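Visit Report: Pivthorpe Robotics Workshop, Training and Maintenance Section

Members of the Fuvthorpe Technical Education Partnership visited the Pivthorpe workshop on February 5, 2025, at the invitation of its maintenance section. The purpose of the visit was to learn how a single robot arm cell is set up, kept in order and returned to service after a fault. The visiting party was led by Daryna Derkach and received by Rory Matheson, who has run the section since it moved to its present building.

The cell chosen for the visit is known on site as the Pudwood cell. It consists of one arm, a gripper, a controller cabinet and a simulated copy of the domestic rooms in which the arm is meant to work. The staff use the simulated rooms every day. A new approach path or a changed gripper setting is tried there first and is released to the physical arm only after a second person has signed the change sheet.

Mr. Matheson began at the controller cabinet. The air filter on the cabinet door is changed every 300 hours of operation, and the cable run along the arm is checked by hand at the same time. A longer service takes place at 3,000 hours, when the wrist joint is opened, the seals are replaced and the grease is renewed. The log is kept on paper in a binder beside the cabinet and copied into the workshop system at the end of each shift. Several members of our party remarked that the paper entries were fuller than the typed ones. Mr. Matheson agreed and said that he reads the binder first.

Hạnh Khương then took the party through the setup procedure. The position of the base is measured from two fixed marks on the floor, and the tool center point is taught with a pointed reference piece. The same values are entered in the simulation. If the two copies of the cell differ by more than 2 millimeters at any check position, work stops until the cause has been found. In January the difference was traced to a mounting plate that had been refitted without its locating pin – a small error, but one that had affected every position taught after it.

The session at the simulation desk was the longest part of the morning. Ms. Khương had loaded a room for a wall approach exercise, in which the arm is brought slowly toward a framed picture and held close to its edge. The exercise is used to check reach, wrist angle and the clearance around the gripper.

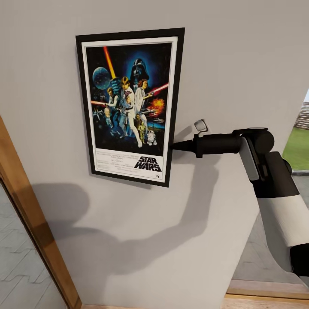
Wall approach exercise in the simulated room, with the tip of the gripper close to the right edge of the framed Star Wars poster.

Questions from the party dealt mainly with clearance. Corey Fairweather asked how the staff decide that an approach is close enough. Ms. Khương explained that the stopping distance is written on the exercise sheet and that the operator may not change it during a run. She added that the wrist is given particular attention, as a poor wrist angle can leave the arm with no easy way to back out. The full set contains 23 exercises, and a trainee is expected to complete all of them in simulation before being allowed to jog the physical arm at reduced speed.

After a short break the party was shown a repair in progress. A gripper of the same type had been removed from service with a slow closing action, and Finlay Hepburn was stripping it on the bench. He set out the parts in the order of removal on a marked tray and recorded the condition of each one. The guide rails were worn on one side. Mr. Hepburn considered that the gripper had been mounted slightly out of line at an earlier service, and he showed the party the entry in the binder that had led him to this view. Replacement rails had been ordered from Maruyama, the workshop's usual supplier, and were expected within the week.

The return to service follows a fixed order. The gripper is cycled on the bench, mounted, measured and run through the first exercises with no load. The arm remains at reduced speed for one full shift. Mr. Hepburn noted that this last step is the one most often questioned by production staff – and that the section has never agreed to shorten it.

The partnership wishes to thank Mr. Matheson and his colleagues for their time and for their open answers. Copies of the blank change sheet and the 300-hour checklist were given to Ms. Derkach and may be requested from the Fuvthorpe office. A return visit by the Pivthorpe staff is being arranged.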